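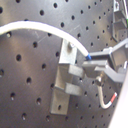

4. Recording income from a second job

Use this section if you have paid work outside your main job and want Listudia to keep the two apart. You need to have finished section 2 (Opening your account) first.

4.1 Add the second job

1. Open Work and choose Add a job.
2. Type a short name. It will show on every report, so keep it plain, such as "Evening tutoring".
3. Choose Employed or Self-employed. Note: this can't be changed once you have saved an entry.
4. Enter the month you started.
5. Press Save.
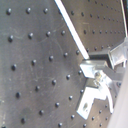
Perforated metal panel with rows of round holes.

4.2 Enter a payment

1. Open the job and press New payment.
2. Enter the amount before any fees are taken off.
3. Put fees on the line below. Up to 5 fee lines are allowed for each payment.
4. Add the payer's name. If Tia Pilkington pays you through an agency, enter the agency.

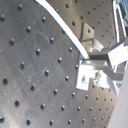
5. Check the date. Listudia uses the day the money reached you, so work done in May and paid in June counts as June.
6. Press Save.

Caution: deleting a job deletes all its payments. Export them first (section 5).

4.3 Hours

Hours are optional. If you fill them in, the Summary page shows your pay per hour for each job. Enter half hours as .5 and leave out travel unless you are paid for it.

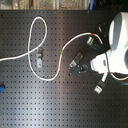

White cable looped across a dark grey perforated work surface, with a green tape marker.

4.4 If a payment doesn't show

Check that the right job is picked at the top of the page. If you see message 1834, the payment has the same date and amount as an earlier one. Press Keep both or Discard.

Payments brought in from Vero can take two hours to appear.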